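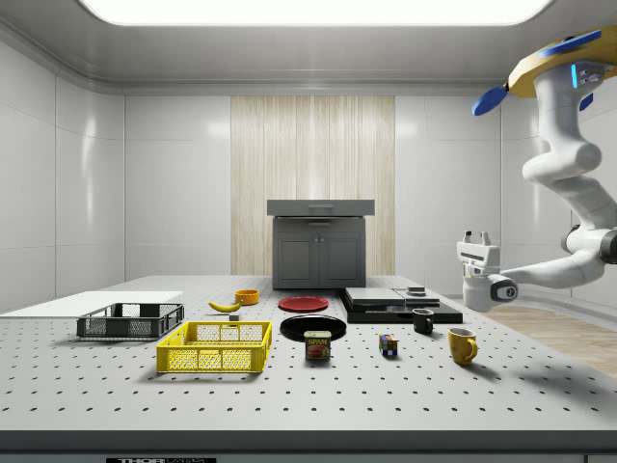

Isn't an access rider just a list of demands, and won't a small venue simply book someone else? The question came in after the March session, and several people in the group said they had the same worry. These notes cover that session and answer the question as far as I can.

## What a rider is

An access rider is a short document that tells a venue, festival or publisher what a disabled artist needs in order to do the job. It sits beside the technical rider, which covers lights and sound. Most run to 2 pages. You write it once, update it when things change, and send it before the contract is signed.

It doesn't have to name a diagnosis. "I need a chair with arms on stage and in the dressing room" is enough for a stage manager to act on.

## Will it cost me work?

Sometimes a booker goes quiet. More often they are relieved to have it in writing. When the Dritoncombe festival began asking every act for a rider, it had 14 back in the first season, and most of the requests were for things already in the building – a quiet room, step-free load-in, a later sound check.
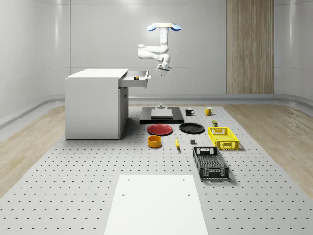 **Maren Oduya**
Course tutor, Writing and Performance

## What to put in

Start with the working day and go through it in order:

- Travel: who books it, and whether a companion's ticket is included
- Arrival: parking, entrance, who meets you
- Rehearsal: length of sessions, breaks, lighting
- Performance: stage access, seating, what to do if you need to stop
- Afterward: meet-and-greets, time before travel home

Separate what you must have from what helps. If everything is marked essential, the venue will guess, and may guess wrong.

## Money

Ask early who pays. In the Plestari case study, the interpreter's fee was $675 and the contract didn't mention it. The artist had assumed the venue would pay and the venue had assumed the reverse. One line in the rider would have settled it.

## Reading

Compare the two sample riders in the course folder, Jarkeo and Wickramasinghe. The first is written for a touring solo show, the second for a book event. Look at how each handles late changes.

## For next session

Draft your own rider, or one for a performer in the case studies. Keep it under 2 pages. Bring a printed copy in large type and upload the file by 9 a.m. so that anyone using a screen reader can go through it before class.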